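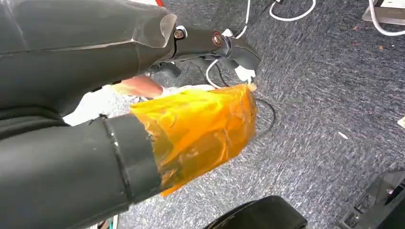
5. Taping and Inspecting the Nozzle

March 25, 2021
By Vikas Rajput

This section applies to all barrel tools issued from the Zernerside store which carry translucent tape at the nozzle end. It should be read together with the section on cables and floor coverings.

5.1 Disconnect the tool from its supply and leave it for 30 minutes before handling the nozzle.

5.2 Place the tool on a clear area of carpet or on a padded bench. Move any cable away from the nozzle so that it is not caught under the new tape.

5.3 Examine the existing tape. Creases and overlapping strips are acceptable on the body of the wrapping. A loose flap at the tip is to be trimmed or pressed down before the tool is returned to use.

5.4 Where the tape is to be renewed, peel it back from the tip towards the seam ring. Do not use a blade on the barrel.

5.5 Wipe the nozzle with a dry white cloth. Solvents are not permitted on carpeted floors.

5.6 Cut the new tape into strips of 14 cm. Apply the first strip just forward of the seam ring, then work towards the tip, overlapping each strip by half its width.

Note: The seam ring must remain visible. Tape laid across it will prevent the nozzle section from being removed.

5.7 Check that the opening at the tip is clear. Tape which has bunched inwards should be taken off and laid again.

CAUTION: Keep fingers away from the nozzle opening while the tool is connected. Do not use a taped nozzle in any task where its surface may exceed 40 °C.

5.8 Enter the work in the Munix log, giving the tool number and the initials of the person who applied the tape. Tools awaiting fresh tape are to be handed to Manikandan Kurup at the Rathore counter and must not be left on the floor overnight.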